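作業ノート　クロンソープ（Clonthorpe）分室

2024年6月11日　机の上と床まわり、片付けの日

午前中から机まわりの片付けに手を付けた。地味な仕事のつもりで始めたのに、とんでもなく面白かった。忘れないうちに全部書く。長いです。
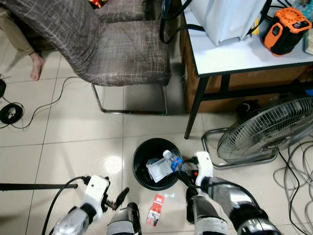
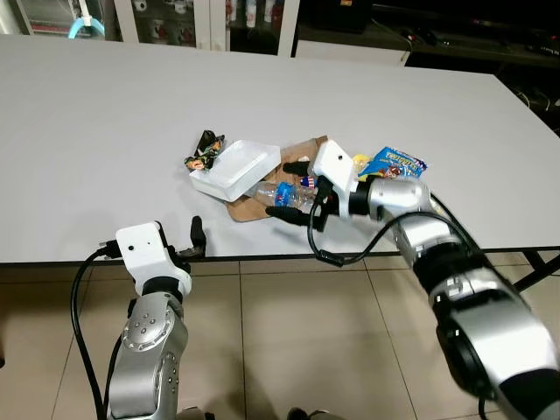
黒い丸いゴミ箱まわりの床と、白い大机の上。

記入：Femke Van Hecke
読んだ人は余白に印を。追記は Tharushi Weerakoon まで

きっかけは先週の打ち合わせで出た「机の上の物が、どの時点でゴミになるのか」という話。Tharushi が言い出して、その場では笑って流れたけれど、私はずっと引っかかっていた。飲み終わったボトルはゴミ。中身が残っていたらゴミではない。では、あと一口だけ残っていたら？　平たくつぶれた紙袋は？　食べ終えた菓子の小袋はゴミだとして、開いていない小袋がゴミの隣にあったら？　こういうことを一つずつ決めていくのが今日の仕事で、決めるたびに机が少しずつ広くなる。楽しい！

まず紙袋のこと。茶色のクラフト紙の袋で、机の上で平たくなっているやつ。これが今日の主役だと思う。最初は真っ先に捨てるつもりでいたのだが、つぶした袋の上に細かい物が載っていると、袋を引いたときに上の物も一緒に動く。ボトルなら転がるし、小さい物は滑って机の縁まで行く。だから「上から順に」が正しい。当たり前のことを書いているようだけれど、自分の手でやってみると、つい大きい物からつかみたくなるんですよ、人間は。三回やって三回とも袋に先に手が伸びた。四回目にようやくボトルからいけた。

袋の幅を測ったら348ミリあった。思ったより大きい。これをそのまま丸いゴミ箱に入れると、口のところで突っ張って蓋みたいになってしまい、あとから入れる物が全部その上に載る。折るなら二つ折りでは足りず、三つ折りにしてから縦に差すといい。丸めるのはだめだった。クラフト紙は丸めても戻ろうとする力が強くて、手を離すとむくむく膨らんでくる。見ているぶんには可愛いのだが、場所をとる。Tharushi は「そもそも紙は紙で集めるべき」と言っていて、それはそうなので、紙袋はゴミ箱に入れないことに決定。机の脇に紙だけ立てておく場所を作る。三つ折りの話は無駄になったが、気に入っているので消さずに残しておく。

次、ボトル。透明で青いラベルのもの。水のボトルは軽くて、空になると机の上で驚くほどよく転がる。机の面がつるつるではなく艶消しなので止まりそうなものなのに、息を吹きかけただけで動いた（試した）。横に寝かせて置くと、ラベルの巻いてある真ん中あたりが少し滑りにくいようで、そこをつかむのがいちばん安心できる。キャップのほうを持つと尻が振れる。底のほうを持つと今度は首が垂れて、隣の物をなぎ倒す。真ん中を持つ、ただそれだけの話に三十分使った。悔いなし。

ゴミ箱に入れるときは斜めになる。これはもう箱の大きさからして避けようがない。口の内径は200ミリで、まっすぐ立てて入れれば収まるけれど、上から落とせばだいたい斜めに寄りかかる。キャップが上を向いて斜めに止まると、次の物が下に潜れず、すぐ一杯に見えてしまう。見えるだけで、実際にはまだ入る。この「一杯に見える」が曲者で、一杯に見える箱には誰も入れたがらず、床に置いたり机に戻したりする。今日いちばん大事な発見はこれかもしれない。床に落ちている物を拾う前に、箱の中の姿勢を直す。ボトルを起こしてやると、急に箱が空いて見える。すごく気持ちがいい。

平たい包みのほうも同じことで、白と半透明の、薄くて腰のある包装は内側の壁にぺたっと寄りかかって立つ。これは実は良い入り方だと思う。壁に沿ってくれれば真ん中が空く。問題はボトルと一緒に入るときの順番で、包みを先に壁際へ、ボトルを後から、が良さそう。逆にすると包みがボトルの上で屋根になる。順番を変えて何度か試したけれど、ほぼ毎回そうなった。

床の小袋について。赤と白の小さい印刷の包みで、タイルの上にぺたんと平らになっているもの。ああいう物は本当に拾いにくい！　タイルが艶のあるベージュで、照明がぼんやり映り込むせいか、白い側だけ見ていると目が滑る。赤い側があるから見つけられるようなものだ。指先でつまもうとすると端が浮かず、爪で縁を起こそうとするとつるっと逃げる。コツは、逃げる先を先に作っておくこと。目地まで軽く滑らせると、縁がわずかに引っかかる。そこをつまむ。Tharushi に見せたら「それは名人芸」と言われた。褒められたと受け取っておく。テープの輪を指に巻いてぺたっとやる案も出たが、テープがまたゴミになるので保留。

机の上の、赤と白と青の星模様の小物。これは捨てません。柄が派手なので、片付けの途中で包み紙に見えてしまうらしく、今日だけで二度、危ないところだった。派手な物ほどゴミに見えるというのは面白い。食べ物の包装がそもそも派手だからだろうか。逆に、地味な茶色の紙袋は机の上に長く居座っても誰も気にしない。この偏りは自分の中にもはっきりあって、色で判断していたのだなと反省した。反省しながら、ちょっと感動もした。

大事な小物の置き場所を決める話はここから出てきた。Martens の浅い皿が棚に余っていたのを思い出して、机の奥の角に一枚置いてみた。ルールは単純で、皿の中の物は何色でもゴミではない。置いてすぐ、Tharushi が鍵と付箋を入れた。使われている！　皿はもう一枚ほしい。

机そのものについても書いておく。大きくて白くて、四角くて、私はこの机がとても好きだ。床から天板まで72センチ。物を置くと輪郭がくっきり出るので、何が残っているかひと目で分かる。唯一の弱点が透明な物で、ボトルの胴の部分は白に溶けてしまい、ラベルの青だけが宙に浮いているように見えることがある。下に茶色い紙が敷いてあると途端に見やすい。つまり、紙袋を片付けるとボトルが見えにくくなる。ここでもやっぱり「上から順に」だった。うれしくて声が出た。

天板の手前の縁は暗い色になっていて、これが案外助かる。どこまでが机で、どこからが床か、一目で切り替わるからだ。ベージュの床に白い天板だけだったら、端ぎりぎりに物を置く事故がもっと多いはず。

拭き掃除は Iline の布でやった。乾いたままで一往復、軽く湿らせてもう一往復。最初から湿らせると、細かい紙の屑が筋になって残る。クラフト紙の端をしわくちゃにしたあとは特に、目に見えない繊維が散っている。逆光で覗き込むとちゃんと見える。ちょっと怖いくらい見える。布は洗って流しの上に掛けてあるので、乾いたら誰か畳んでください。

ゴミ箱の位置。机の手前の縁から66センチ離したところに落ち着いた。近すぎると足が当たるし、遠いと投げたくなる。投げると外れる。外れたら床、床に落ちたらさっきの小袋の話になる。投げなければ済むことなのだけれど、私は投げる側の人間なので、投げる気が起きない距離に箱を置くのが正しい対策だと信じている。床に養生テープで小さく印を付けた。剥がさないで。

椅子のこと。灰色がかった茶の、細い格子の線が入ったカバーの椅子。カバーが座面から背もたれまで覆っているので、その裾のあたりに小さい物が隠れる。掃くときは裾を一度持ち上げること。下はクロームの脚がぐるっと輪のように床に付いている形で、その輪の内側に埃が集まる。ほうきは入らないので手で取った。前に Virnine の倉庫にいたとき、同じ形の椅子の脚の内側から消しゴムが出てきたことがあって、今日も期待したが、埃だけだった。残念。

カバーは近いうちに外して洗いたい。外し方が分からないので、分かる人は余白に書いてください。Tharushi は「背中のほうから引けばいい」と言うが、引いて破れたら私のせいになりそうで手が出せない。柄はいい柄だと思う。細い線が控えめで、部屋の中でこの椅子だけ少し居間っぽい。

床のケーブル類。巻いて置いてあるものは巻いたままにしておく。掃除の邪魔だからと端へ押しやると、輪が崩れて二度手間になる。細い黒いコードのほうは椅子に向かって伸びているので、椅子を動かすときは先にコードを見ること。これは私への注意書きでもある。裸足で作業する人は、拭いたばかりのタイルで滑らないように。艶があるぶん、乾いたかどうかが見た目では分からない。手のひらで触って確かめるのが確実。

分別の話は途中まで。ボトルはキャップとラベルを外して別にするか、という議論になって、二人とも譲らなかった。私は外す派。外すときのあの、ぺりっという感触が好きだからという理由も正直ある。Tharushi は、ゴミ箱の横に立ってラベルを剥がす時間がもったいない、まとめて最後にやればいい、と。言われてみれば、まとめてやるほうが剥がす枚数が増えて楽しいのでは？　と思い直して、まとめる案に傾いている。ただしキャップだけはその場で外したい。キャップが付いたままだと潰せず、箱の中でずっと膨らんだままになる。ここは明日もう一度話す。

透明な包装と白い包装が貼り合わさっているものは、どちらに入れるか決められず。剥がせるなら剥がす、剥がせなければ可燃、と仮に書いておく。仮です。

今のところの順番（自分用、まだ変わる）

・皿に入れるべき小物を先に避難させる
・ボトル類をつかむ、真ん中を持つ
・紙袋は最後に折って、紙の場所へ
・床の物を拾う前に、箱の中を整える
・床、椅子の裾、机の順に見て、乾拭き、湿り拭き

書き写していて気付いたが、机を拭くのが床のあとになっている。机から屑が落ちるのだから逆ではないか。いや、でも今日は床を先にやって困らなかった。なぜだろう。布で屑を手前に集めて手で受けたからかもしれない。次は机を先にして比べてみる。

欲しいもの：浅い皿をもう一枚。紙を立てておく箱、口が広いもの。細い先のほうき、椅子の脚の内側用。ゴミ箱をひと回り大きくする案は、私は反対。小さいから中の入り方を考えるようになったので、大きくしたら考えなくなると思う。九月に棚を入れ替えるとき、まとめて相談したい。

Tharushi 追記：ゴミ箱はひと回り大きくしてほしいです。あと、66センチの印は私の歩幅だとちょうど踏みます。テープを壁側に少しずらしていいですか。椅子のカバーは今度一緒に外しましょう、破れたら半分は私のせいでいいです。

Femke：ずらしてよし。箱の大きさは引き続き争います。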